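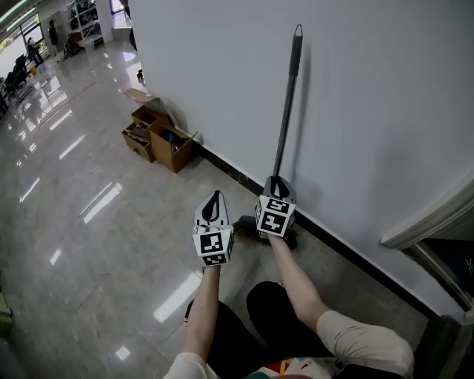 Hello Stella, it's been a busy few weeks on the scalp oil trial, so get a cup of tea before you start on this one! We've now got 56 people signed up in Farcombe, and 18 of them have already finished the full run with the Groltilex bottle. I've asked everyone to wear dark clothes on oil nights, after two complaints about marks on pale cotton. Black trousers like the ones in the photo are just the thing, but I'd keep a light shirt like that well out of the way until the oil has been washed out.

The good news first. People like the smell (rosemary, mostly, with a bit of something lemony) and nearly all of them say it rinses out in one wash if you put the shampoo on before the water. I'd never have thought to do it that way round, it was Venla's idea, and it has gone straight into the leaflet.

The dropper is still a pain. It gives far too much on the first squeeze and then sulks — Kibet went through half a bottle trying to get an even line along his parting. Jullex have sent us a narrower tip to try and I've fitted it to 17 bottles so far. Early days, but the moans have gone quiet from that lot.

Money next. We've spent £442 of the grant since my last report, nearly all on bottles and postage. The postage was more than I'd planned because the first boxes were a whisker too thick for the cheap rate, which was my fault for not measuring with the lids on. The new boxes are flatter.

Still to do: Peninah is ringing the people with curly hair, as they've asked for a thicker oil and I'd like to know how thick before we mix any. Ailbhe has the diaries to type up, and her copy should reach you by Thursday. Could you let me know if we can move what's left in the printing pot over to postage? I'd like to get the next lot of bottles out in December.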